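洋古書の書誌記述の書き方:判型・丁数・状態の記録手順

対象:学術書、記念論文集、抜刷の目録を自分で作成する人
最終更新:2024年9月

1. 用意するもの
・ミリ目盛の定規(端から目盛が始まるもの)
・拡大鏡(6倍)
・中性紙のしおり
・鉛筆(Bまたは2B)
インクの筆記具は作業机に置かない。付箋は糊が残るため使用しない。

2. 標題紙の転記
書名は表紙や背からではなく標題紙から採る。大文字・小文字は目録の言語の慣行に従い、綴りは原本のまま写す。誤植がある場合は直後に [sic] を置く。出版年が標題紙になく、標題紙裏の著作権表示から採った場合は角括弧で囲む。

3. 寸法
表紙の高さを背に沿って測り、センチメートル未満は切り上げる。幅は、高さより大きい場合か、高さの半分に満たない場合にのみ記す。函がある場合、函の寸法は注記に回す。

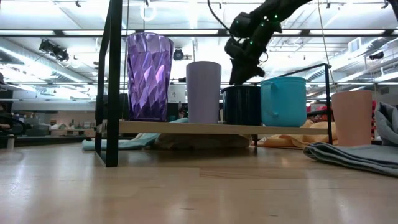 4. 頁付け
前付のローマ数字と本文のアラビア数字は分けて記録する。最終頁の番号だけを見て書かず、必ず通しで確認する。番号のない頁は角括弧に入れる。
記入例:
vi, 106 p., [2] p. of plates
図版が本文の頁付けに含まれるかどうかで記述が変わる。別刷の図版は紙質と綴じ位置で判断する。折込図版は広げて裂けの有無を調べ、元の折り目どおりに戻す。

5. 装丁と状態
素材、色、背文字の順に書く。クロス装とバックラムの区別がつかない場合は「布装」とする。状態は次の順で記録する。
(1) 表紙の擦れ、角の傷み
(2) 背の退色
(3) のどの割れ、綴じの緩み
(4) 本文のしみ、書き込み
(5) ジャケットの欠損
「良好」だけの記述は避け、欠点の位置を頁番号または部位で示す。

6. 旧蔵者の記録
蔵書票、署名、献辞、蔵書印を別々の項目として扱う。署名は読める範囲で翻字し、読めない文字は [?] とする。
記入例:
見返しに Bent Hauksdóttir の蔵書票。遊び紙に鉛筆で Ziad Zoubi の署名。
蔵書票の人物と著者の関係を書くときは、根拠となる資料を注記に挙げる。根拠がなければ関係には触れない。後から貼られた疑いのある蔵書票は、糊の跡と周囲の紙の変色を見て、所見だけを記す。
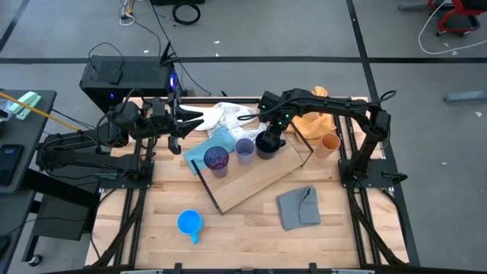
7. 整理番号と照合
整理番号は受入順に付け、欠番が出ても詰めない。筆者の管理するGustthorpe文庫の目録は現在1,193番まであり、このうち抜刷は別系列にしている。同一書の複本には枝番(-a、-b)を付ける。
入力後、原本を手元に置いて標題、頁付け、旧蔵者の3項目を読み合わせる。読み合わせは入力者以外が行うのが望ましい。一人で行う場合は、日を改めて原本から目録の方向に照合する。

8. 注記の文例
・背の上端に小欠。本文に影響なし。
・標題紙に旧蔵印、抹消印あり。
・正誤表1枚挿入。
・口絵の薄紙欠。
正誤表や書評の切抜きなどの挟み込みは、元の位置の頁番号を控えてから中性紙の封筒に移し、封筒に整理番号を鉛筆で記入する。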